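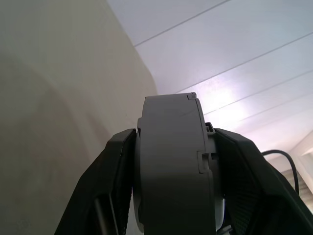
回声的事,这一期非写不可了。夏天开始,信箱里一半的信都在讲同一件事:开会听不清。电话那头的人说我们像在浴室里讲话。上期答应过要查,拖了,抱歉。先说大家最爱问的那个问题,是不是吊顶的错。白色的板块吊顶,看着像吸音的,很多人就默认它吸音了。未必。板块吊顶分好多种,有的表面打孔,背后有棉,有的就是一块光板,声音上去怎么来怎么回。光看颜色看不出来,得查当年的装修单子。单子还在找,Rutkowska楼的旧档案搬过两次,缺了中间几年的。

先说手头有的。

拍手测试,做法很土:站在屋子中间,使劲拍一下,听尾巴。尾巴干净,行。尾巴发"铮"的一声,像弹簧,就是两面平行的硬墙在来回踢球,行话叫颤动回声。二楼小会议室有,很明显。三楼的好一点,有书架,书架这东西乱七八糟深深浅浅的,反倒帮忙。走廊最糟,走廊不开会,先不管。

手机也录了一遍。不专业,知道。但是同一部手机同一个位置录几个屋子,放在一起比,差别还是听得出来的。录音放在共享文件夹"声音"里,文件名是房间号,想听自己去点。音量先调小!第一个拍手特别响。

再讲讲为什么听不清。人说话靠辅音分字,辅音短,轻,频率高。元音长,有劲。屋子一混响,前一个字的元音拖过来,正好盖住后一个字的辅音。所以越使劲喊越听不清,喊大的是元音。开会时候慢半拍讲,比大声管用。这一条不花钱,今天就能用。

还有话筒。话筒离嘴越近,直达的声音越多,屋子的声音越少。一只会议话筒摆在长桌当中,坐桌尾的人就等于在跟屋子讲话。把话筒挪近一点,或者人坐近一点。六个人开会别散成一圈,挤一头坐。试过的组都说好多了。

也有人问能不能用软件降噪。能开就开,不过降噪主要对付风扇、键盘那种噪音,对付混响差一截,开太猛了人声会发闷,像隔着枕头。两样东西,别混。
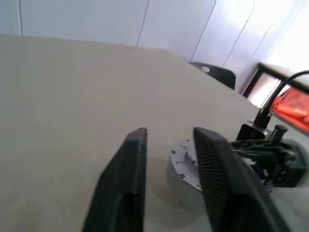 第22期 · 第4页

接上页。钱的部分。

问了两家。Celer给的方案是整间做,墙面加吊顶一起,拆旧装新,报价好看不到哪去,而且要封三天。Wetent只做墙板,毡面的,挂上去就行,不动吊顶,退租时候能摘走。两家都来量过小会议室。Wetent的样板寄了两块,一块灰的一块墨绿的,放在前台,可以去摸,别拿走。

预算目前批下来4,000,今年就这么多。整间做不够,墙板够,还能剩一点买窗帘。厚窗帘对高频很有用,低频没什么用,但是开会主要烦的就是高频,所以值。

意见表发出去以后收回131份,比想的多。谢谢大家。大致三类意见。想整间做的,有,理由是要弄就弄一次。想先挂几块墙板试试的,最多。还有一部分人说别花钱,少开会。记下了。

有几条单独回一下:

"鸡蛋盒贴墙上行不行。"不行。鸡蛋盒几乎不吸音,纸的,还易燃,物业看见会直接撕。这个说法流传太广了。

"泡沫棉呢,网上一大包很便宜。"薄的那种只管很高的频率,人声里厚的那部分照样在。而且要看阻燃等级,没有检测报告的一律不让进楼。Rokport这边消防查得严。

"植物有用吗。"有一点点。想摆就摆,别指望它。

"地毯换新的能好吗。"二楼本来就有地毯。地毯管的是脚步和椅子拖动,对墙对墙的颤动回声帮助不大,方向不对。

"为什么以前没这么吵。"这条问得好。以前屋里东西多。柜子、旧沙发、纸箱子,全是吸声的。春天大扫除清出去一大车,屋子漂亮了,声音也亮了。没有人想到这一层,包括写这篇的人。

"隔壁讲话听得一清二楚,墙板能不能挡。"挡不了。吸音和隔音是两回事。吸音是让屋里的声音快点停,隔音是不让声音过去,靠的是重量和密封。隔壁漏过来的声音,先看门缝。门底下那条缝,塞得进一支铅笔的,换个门底条,便宜,自己就能装。墙板再多也堵不住一条缝。

"沙发能不能搬回来。"搬不回来了,送人了。

墙板怎么挂,也说一下,免得到时候挂错再返工。原则是别全挂在一面墙上。两面平行的墙,至少一面要有东西,最好错开,这边高那边低。高度对着人坐下时候耳朵的位置,挂太高等于挂了幅画。角落留给厚的,低频喜欢呆在角落里。板子后面留一点空隙比紧贴墙好,留几厘米就行,安装的人知道。

墙板大约占到墙面的五分之一,耳朵就能听出差别,全铺满反而难受,屋子太"干",讲话费劲,坐久了头闷。所以买多少不是越多越好,这条两家倒是说得一样。

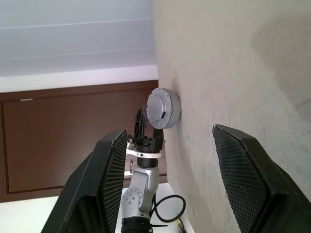
浅米灰色表面上的深色污渍和细划痕。

进度和安排。方案材料2018年8月26日前交齐,过了不再收新报价。9月开会定,定了就下单。施工尽量放在晚上,小会议室到时候停用,预约系统会提前锁掉,已经约了的会收到通知,改去三楼。三楼满了就只能自己想办法,咖啡厅角落那张桌子不算会议室,别再往系统里加了。

挂好以后在做一遍拍手测试,同一部手机,同一个位置,两次的录音放一起。效果不好就挪位置,墙板能挪,这也是偏向Wetent的一个原因。还不好,再谈吊顶。吊顶要动就得等明年预算,还得业主点头。

另外,借这个版面说几件小的。

耳机有公用的,前台登记,用完擦一下。上个月少了一副,看到请放回去。

投影那边的嗡嗡声跟回声没关系,是电源接地,已经报修了,排队中。

长会请关门。开着门开会,走廊那一段全听见,包括薪水。

有人愿意把家里不用的厚窗帘捐出来,先量尺寸再拿,宽度不到100厘米的用不上。颜色不挑,别有味道。

旧装修单谁手里有复印件的,哪怕一页,扫一份发过来。尤其想知道吊顶那一项写的什么型号,有没有吸音系数。有了这个数就不用猜了,两家报价也好比。

意见表还能补交,放前台的盒子里就行,写清楚房间号。上次有好几张只写了"很吵",没写哪间,没法处理。

下期写灯。二楼的色温,也是一肚子话。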